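[Members] Portrait commission for the Khamphan Room: response to objections

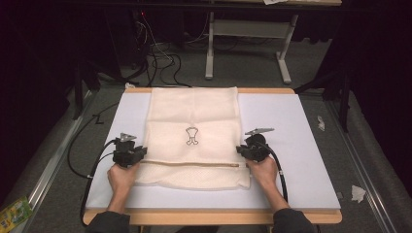
From: Ayane Shimada, Secretary to the Collections Panel
To: Members' list
Date: 15th June
Subject: Re: Portrait commission for the Khamphan Room

Dear Members,

I write on behalf of the Collections Panel in reply to the message posted to this list on Tuesday, the relevant part of which is quoted below. A number of members have since written in support of it, and the Panel considers that a single answer to all of them is preferable to separate correspondence.

> It is with regret that I must object to the choice of painter for the
> new portrait. The Khamphan Room has held a consistent series of
> likenesses, all in oils and all in a sober manner, and visitors value
> it for that reason. The study now on display in the Festis Gallery
> shows the sitter against a flat orange ground, without robes, and with
> the face left partly unfinished. I do not see how it can hang beside
> its neighbours without making both look foolish.
>
> I should also like to know whether members were consulted, what the
> Society is paying, and why the press notice described the earlier
> portraits as "of their time". That phrase is commonly used of things
> one intends to put in the basement.

The Panel's response is as follows.

On the choice of painter, the commission was offered to 4 artists, each of whom submitted a study and met the sitter. The Panel's decision was not unanimous. Those in favour were persuaded by the drawing of the head and hands, which they thought the strongest submitted. Those against raised much the same points as our correspondent, and their views are recorded in the minutes.

On the manner of the work, members are reminded that the item in the Festis Gallery is a study. The painter has confirmed that the face will be brought to completion in the finished portrait. The orange ground will remain. The sitter asked not to be shown in robes, and the Panel saw no grounds on which to refuse.

It should also be said that the series is less uniform than has been suggested. Two of the portraits are in pastel, and the one nearest the door was itself the subject of angry letters when it was first hung, chiefly on account of the sitter's green waistcoat. Copies of those letters may be read in the library on application.

On consultation, a notice of the commission was sent to all 3,736 members in November, with an invitation to comment. The Panel received 2 replies, one of which concerned parking. The Panel accepts that the notice appeared on the back page of the bulletin and might have been given more prominence. Future commissions will be announced on the front page and on this list.

On cost, the fee is met in full from the Maltel Bequest, which may be spent only on new work by living artists. No money has been taken from subscriptions or from the conservation budget. The fee itself will be published in the annual accounts in the usual way.

On the wording of the press notice, the phrase complained of was not approved by the Panel and has been withdrawn. There is no proposal to remove any portrait from the Khamphan Room. One picture, the small double portrait over the fireplace, will move to the Nanano Staircase to make space, where it will be better lit and may be seen without leaning across the fender.

An open meeting will be held in the lecture theatre, which seats up to 300, once the painter is able to attend. The date will be posted to this list. Members wishing to put a question should send it to me in writing beforehand, and should state whether they are content for their name to be read out.

The study remains on view in the Festis Gallery during normal opening hours. Members who have so far seen it only in the newspaper are encouraged to visit, as the reproduction was considerably darker than the original.

Yours faithfully,

Ayane Shimada
Secretary to the Collections Panel

To leave this list, send a blank message with the word "unsubscribe" in the subject line.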